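Nomley Countertop Hat Spinner: Questions We Keep Getting
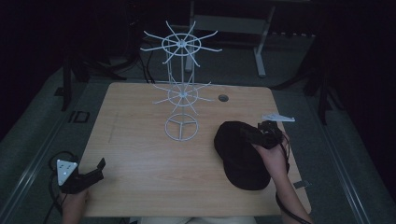 The white wire spinner on a wood tabletop, with a black baseball cap.

Is it a hat rack or a jewelry rack?
We sell it for hats. The name says hats. One customer in October hung 19 necklaces on it and sent us a very nice letter, and we have chosen not to argue with her. The spokes don't care.

How big a table do I need?
Bigger than the base ring, and then bigger than that. The base is the small part. Baseball caps stick out past the ends of the spokes, brim first, and anything standing nearby will get swept off the first time somebody gives the rack a good spin. Move your coffee.

Why are there two tiers?
So the tall people and the short people can both complain. Put the caps you wear on the top tier and the ones you got free at a trade show on the lower one.

How do I hang a baseball cap so it stays put?
Slide the spoke through the gap above the adjuster strap at the back and let the cap hang. Balancing it on the tip by the crown looks great for as long as you stand perfectly still. Fitted caps have no gap, so clip them on with a clothespin or give them a shelf and an apology.

It leans when I load it. Is it defective?
Probably you filled one side first. Everybody does. Work in pairs, one cap on each side of the post, top tier before the lower one. If it leans empty, write to us and we'll send a new base.

Will the wire scratch my table?
It can, if you drag it. Lift it by the center post. The coating is smooth, but grit gets under the ring and does what grit does. Four felt dots from the hardware store take care of it.

Can I put winter hats on it?
Knit ones, sure. A wide straw hat will take up a whole tier and act like it paid rent. Cowboy hats, please no.

How do I clean it?
Damp cloth, then a dry one. Dust loves the hub where the spokes meet, and an old toothbrush is the only thing that gets in there. We do not recommend the dishwasher, and we would like the gentleman who asked about it twice to know the answer hasn't changed.

Do you sell it in black?
No. We had up to 200 requests for black last year, and then we offered it, and four people bought one. White it is.

What about the Brimix rack? Is it the same thing?
Brimix is our wall version, with pegs and no spinning. Buy that one if you have cats.

Who do I bother about an order?
Sales, attention Henok Gidey, extension 362. He owns one cap and considers the rest of you excessive, but he ships fast.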